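## From the manipulation bench: learning when to let go of a plan

It has been a good long while since the bench group had a turn in this newsletter, and I promised Dzifa Essien I would keep it short, so please forgive me in advance. The news is that Umov, our little planner for two-armed cube tasks, has finally got through its first proper round of trials, and I'd like to tell you what we were trying to do and how it went.

Most of you will remember Caka, the older method. Caka looked at the table once, worked out the whole job from first reach to last, and then carried it out with its eyes more or less shut. It was lovely when everything stayed put. If a foam cube got nudged on the way down, though, the arm would carry on quite cheerfully and close on air, and every step after that would be off as well. Umov looks again before each grasp and asks itself a fairly modest question – is the cube still near enough to where I thought it was? If so, it carries on. If it isn't, it throws away only the next step and works that one out afresh, keeping the rest of the plan as it was. 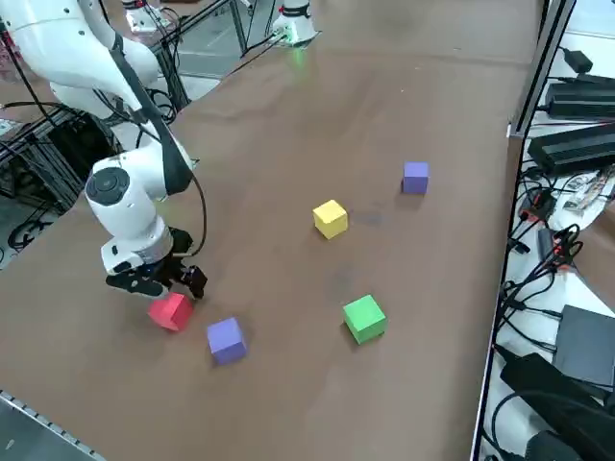 Obed Korletey wanted to know, when I showed him a draft of this, why we don't simply replan the whole thing every time and be done with it. Computers are fast now, he said, and a half-kept plan sounds to him like a half-kept promise.

It's a fair question and we did try it. The trouble is that with two arms sharing one table, a full replan likes to change its mind about which arm should do what. You get one arm setting off, pausing, handing the job to its neighbour, and then taking it back again, and the whole business feels like two polite people at a doorway. Keeping the later steps fixed settles the arms down wonderfully. We lose a bit of flexibility, and I'm sure there are layouts where that will hurt us, but for this sort of work I'd make the same trade again.

Now, the numbers, for those who like them. We ran 64 layouts with each method, using the same colours and the same starting positions, and we let each one have a single go. Caka finished 40 of them. Umov finished all but 13, so 51 if you don't fancy doing the sum. I was hoping for a few more, to tell you the truth, but Dzifa was very pleased and she has been at this longer than I have.

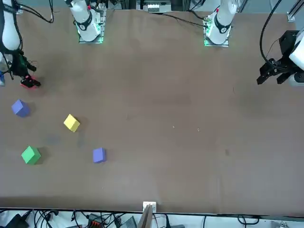

Of the misses, most came down to cubes sitting close to one another, where the open fingers brush a neighbour on the way in. Umov checks the cube it is after and pays no attention to the ones beside it, so it can spoil its own next step without noticing until it gets there. Usually it recovers, and sometimes it doesn't. We also had 3 failures where the colour estimate wandered – blue and purple are closer together than you'd think under our lights – and the planner went off after the wrong cube with great confidence.

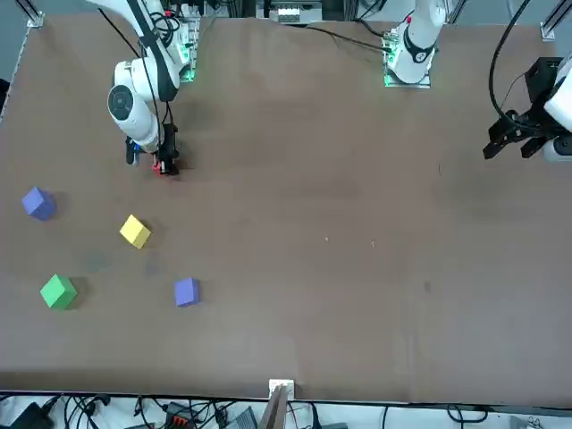
The neighbour problem is what I'm working on next. The idea is to widen the check a little, so that anything within a finger's width of the target gets a second look as well, and to let the planner choose a different approach angle before it gives up on a step. It slows each grasp down slightly, which I can live with. The colour problem I've left to Dzifa, who has some ideas about favouring hue over brightness and has already started relabelling the old layouts.

If you'd like to try Umov on your own tasks, the code is in the shared folder under Kodby, along with the layouts and the logs from both methods. The notes are a bit of a muddle at the moment, so do come and find me if you get stuck. I'm generally at the bench until four, and I'm always glad of the company.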